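About Gadwood

We're a small office. Two rooms over a print shop, a shared kitchen, a door that sticks in January. Gadwood helps people who have just moved here with the paperwork, the classes and the waiting. Mostly the waiting.

Started by Fitriani Nasution after her own residence file went missing for the second time. She had a folding table and a phone. Now it's seven of us, plus interpreters who come in when we call them.

What we do

Residence permits, renewals, family reunion. Citizenship applications, the long form and the short one. Letters from the city that make no sense in any language. School enrollment. Getting a foreign diploma looked at by the right office, or at least the second-to-right office. We sit in on appointments if you ask us ahead of time.

We don't do court cases. If yours is headed that way we'll send you to a lawyer and tell you what to bring. Please don't skip that list, they charge by the hour.

Last year we opened 1294 files. Some took ten minutes. A few are still open and have their own shelf.

Classes

Evening language course, civics course, and the Friday conversation table. The civics course is called Prillasance, which was the name of the cafe where it used to meet, and we never changed it. It covers how local elections work, who the council answers to, what a tenant can and can't be asked to sign, what the police may ask you on the street. There's arguing. Religion comes up, taxes come up, head scarves come up, who should learn what from who. We let it run as long as people take turns. Both sides of the street are welcome in that room and people born here do sign up - more of them lately.

Max 30 in a group. After that you go on the list for the next round.

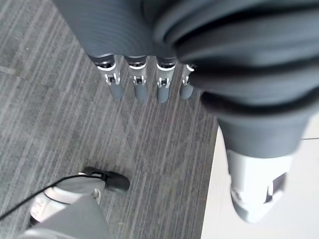

Khairul Wibisono wrote to us that he came to the civics course to get the certificate and stayed because of the rent evening, where he learned his landlord had been charging him for a parking space he didn't have. He also said the break is too short and the reading about the council budget is too long. We've heard that from others. The reading got cut down by half this round, the break is the same.

Where we stand

People ask, so. We're not a party and we don't endorse anyone. We do have opinions on permit waiting times and we send them to the council, in writing, and the letters are at the front desk if you want to read them. We think newcomers should learn the language and we think there should be enough seats for them to do it. Right now there aren't. Had some angry mail about both halves of that sentence.

We talk to anyone who wants to talk. Neighborhood groups who think there's too much immigration have had us over for an evening, and we went, and we'd go again. Coffee was fine.

Money

City grant for the classes. Membership dues. A yearly gift from Roltis that pays for the interpreters. Paperwork help is free for the first visit, small fee after that, waived if you can't pay. You don't have to prove it, just say so. The yearly accounts are availble on paper, ask at the desk.

Coming by

Walk-ins from nine in the morning, until the chairs are full. Appointments in the afternoon. Bring the letter you got, the envelope too if you still have it - the date on it matters. Children are fine. The stairs are steep and theres no elevator, so call first if that's a problem and one of us will meet you downstairs in the Hao tea room next door.

Phones are off during Friday conversation table. Leave a message and we call back Monday morning, usually.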